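Hemcombe Kitchen Cell, Set-up Guide

Section 4. Preparing the counter and checking the low approach

4.1 Before you start

Read Section 3 first. The arm must be already bolted, the controller must be on, and the self-test must show no red lines. If the self-test stops with code 19, the gripper cable is not seated. Go back to step 3.6 and do not continue from here.

You need the following:

- the teach pendant, charged
- a soft cloth and mild dish soap
- the gauge block from the Esero gripper kit
- a marker that can be washed off
- two cable clips

One person is enough for this section, but the first low approach is easier with two. One holds the pendant and the other looks from the side.

CAUTION: Keep hands, sleeves and hair out of the reach of the arm whenever the motors are enabled. The arm does not feel you before it touches you.

4.2 Placing the objects

1. Press the stop button on the pendant and check that the motor light goes out.

2. Clean the counter with the cloth and dry it well. Soap film lets the boards slide, and then the positions you save in 4.4 will be wrong.

3. Put down the large cutting board first. All the other objects are placed in relation to it. The board can lie diagonally. It does not need to be parallel with the counter edge, but it must lie flat on all four corners.

4. Mark two corners of the board on the counter with the marker.

5. Place the small objects, such as plates, jars and bowls. Leave a free space of at least 57 mm between any tall object and the path of the gripper. Measure from the widest part of the object.

6. If the task uses the toaster oven, unplug it from the wall. Open the door fully by hand and leave it open during the whole of Section 4. The arm must learn the counter with the door down, as this is the position where it takes the most room.

Note: Soft objects (plush fruit, cloths, sponges) change their shape when they are gripped. Do not use them as a reference for height. Use the board.

4.3 Routing the gripper cable

The cable between the wrist and the gripper must make one free loop. If it is too short, it pulls on the connector when the wrist turns. If it is too long, it hangs lower than the fingers and catches on things.

1. With the motors off, turn the wrist by hand to the left limit, then to the right limit. Do it slowly.

2. Watch the loop in both positions. It should never become straight and never hang below the fingertips.

3. Correct the length at the upper clip only. The lower clip is set by the factory and should stay where it is.

4. Look for other cables that lie on the counter. Fix them with the cable clips so they cannot move into the working area.

CAUTION: Do not use tape on the wrist. It leaves glue in the joint gap, and this damage is not covered.

4.4 Checking the low approach

1. Stand where you can reach the stop button without bending over the counter.

2. Enable the motors and select LOW APPROACH on the pendant. Set the speed to 2 percent.

3. Put the gauge block in the middle of the board. Jog the arm down until the fingers just touch the block. Save this point as BOARD CENTER.

4. Raise the arm, take away the block, and jog to the left end of the board. Save the point as BOARD LEFT. Then do the same for the right end.

5. Compare the three heights on the pendant. They should agree within 1 mm. If they do not, the board is bent or there is something under it.

6. Run the approach once at low speed over the whole board. Keep your finger on the stop button.

7. Raise the speed to the normal value and run it again. Look at the space between the fingers and the board, and listen for any clicking from the wrist.
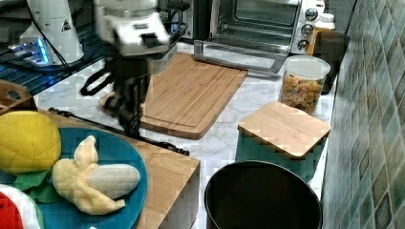 Figure 4-2. Gripper over the large cutting board, oven door open.

8. If the fingers touch the board at any point, press stop, lift the arm by hand and repeat from step 3.

9. When the run is clean, save the layout. Layouts are numbered by the controller. The factory layout is 436 and cannot be overwritten, so your own will get a higher number. Write it in the table on the inside of the cover.

Note: The controller from Declercq and the older one from Larnska show the heights in different order. On the Larnska model the right end is shown first. Estela Sepúlveda from our service desk has made a one-page comparison of both screens, which you can ask for by e-mail.

4.5 When to repeat this section

Repeat 4.3 and 4.4 after changing the gripper fingers, after moving the arm base, or when you use a board of another thickness. If only the small objects were moved, it is enough to repeat step 6 of 4.4.

Continue with Section 5, Teaching the first pick.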